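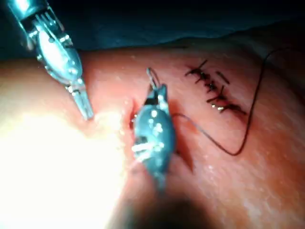 Section 4. Showing the Stundus a Closure by Hand Control

By the time you reach this section you should have the console powered up, the two instruments seated, and the wrist view showing on your main screen. If the wrist view is still black, please go back to Section 3 before you go any further — the Stundus will let you start a recording without it, and you will be very disappointed afterward.

In this section you drive both arms yourself from the Lurkum hand console while the system records what your hands do and what the instruments do. These instructions are for practice tissue on the bench only. The recording mode is not meant for use on patients.

Before you begin

Read the whole section through once with your hands in your lap. It takes a few minutes, and most of the calls we get are about steps 5 and 6, which make a good deal more sense once you know what comes after them.

1. Sit down and set the armrest so that your elbows are supported. You are going to be here a while, and tired shoulders show up in a recording as little wobbles at the needle tip.

2. Choose Teach from the main menu, then New Task. Type a name you will still recognize in a month. The name can be up to 4 words long.

3. Slip your fingers into the hand grips and close them gently. The screen will ask you to match the grips to the jaws. Turn each grip slowly until its marker goes green.

Note: If a marker flickers between green and amber, open your fingers all the way, take a breath, and try again. Chasing it only makes it worse.

4. Press the left pedal once to start recording. You will hear one low tone.

5. Place your first stitch just as you would if no one were recording. Bring the needle to the wound edge with one instrument and keep the other close by, ready to help. Tie it, trim it, and move along the line to the next.

6. Tap the right pedal after each finished knot. This puts a marker in the recording, and the Stundus uses those markers to tell one stitch from the next. Do try to get into the habit early!

7. If you need to rest, hold the left pedal down until you hear 2 tones. The arms will stay where they are. Match your grips again (step 3) before you carry on.

8. When the incision is closed, park both instruments, then press the left pedal and choose Save.

CAUTION: Never let go of the grips while a needle is held in the jaws and partway through tissue. Pause first, as in step 7.

CAUTION: Keep the long end of the suture where you can see it. A thread lying loosely across the field is perfectly all right, but a thread wrapped around a wrist joint can be pulled tight by the next turn of your hand.

Light and glare

Wet tissue shines, and a patch of it may turn nearly white in the wrist view. A small patch away from your needle does no harm. If it creeps over the wound edge, pause and lower the lamp setting from 735 to 630, then look again.

Keeping and discarding recordings

Please keep your clumsy ones. Beryl Pickering, who wrote the first Crabtree training course, always asked her students to save a dropped needle along with the recovery, and we still think it is good advice — the Stundus learns a great deal from watching you put something right. Discard a recording only if the wrist view failed or the grips were never matched.

Saved recordings go to the Briltley folder on the console drive. Section 5 explains how to review them and trim the ends.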